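Dratiscombe Workshop Notebook
Print this page | E-mail this page

June 2018 - wall coverings, second go 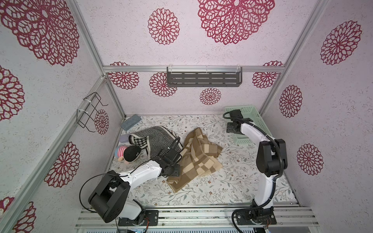
Crimson medallions on the walls, leafy sheet on the floor, shelf still empty.

So the pink speckled stuff is up on all three sides and I love it! The medallions come in such different sizes (there's a huge one at the back that runs right off the top of the picture) and the gray-green leaves underneath calm it all down a bit. I was worried about the two prints fighting - they don't, to my eye anyway.

Cut list for the next set: back 94 cm, sides 67 cm each. Order from Skelness again, pattern no. 173. Dawber's red was too orange.

Still to do: decide what goes on the gray shelf, and ask Stestby if they'll have more of the leafy print before August.

We use cookies to remember your settings. OK
Contact | Copyright Dratiscombe Workshop | Back to top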